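Bench Assembly Assistant, small gear units (part-time)
Solham Workshop, Flarkham

We are looking for two persons with calm hands to join our assembly bench in Flarkham. The work is putting small metal gears on the posts of a round base plate, checking that they turn together, and packing the finished units in trays. The units go to our customer in Matarby, who ordered 3,000 pieces for this year. Until the end of April we have delivered 1,829.

You do not need a diploma. We will teach you the work in the first two weeks, together with Tassanee Prasertsri, who leads the bench. It is more important that you can sit with a small task for a long time and that you tell us when a part does not fit well. Please do not press it by force.

What we ask:
Good eyesight, with or without glasses
Enough English to read a work sheet
Four mornings per week, from 7.30 to 12.00
Experience with clocks, models, sewing machines or similar is welcome

What we offer:
A contract for one year, with paid holidays
Own bench place with lamp and adjustable chair
Coffee, tea and a warm lunch on working days
Help with the bus ticket if you live outside Flarkham

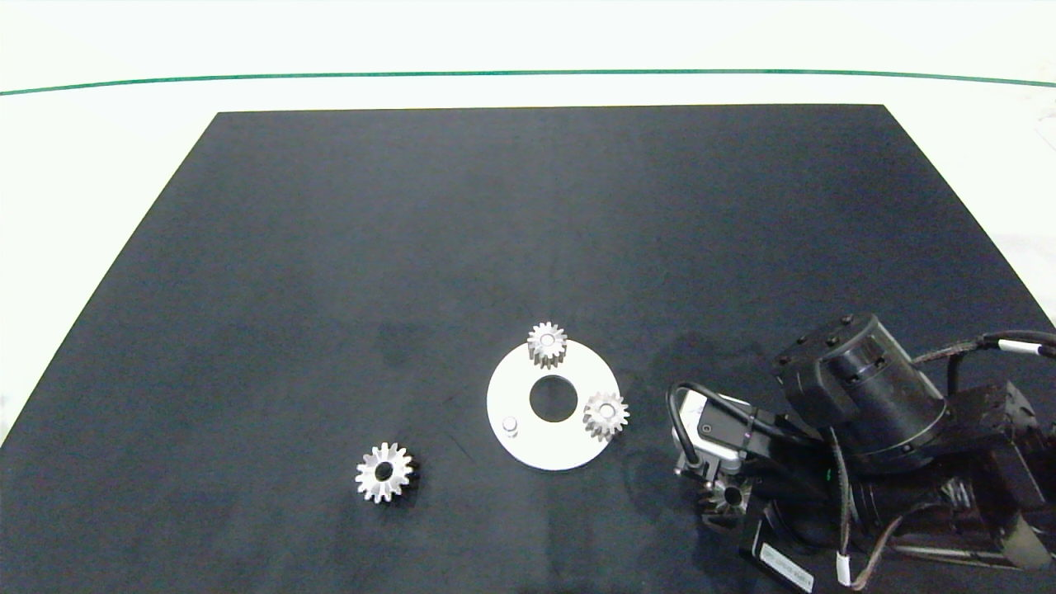 Base plate with two gears mounted, third gear on the mat.

To apply, please write a short letter about yourself and bring it to the office, room 314, or send it by post to the attention of Sinan Karaca. We read letters as they arrive and invite suitable persons for a trial morning, which is paid. The advertisement is open from May 1, 2025 until both places are filled.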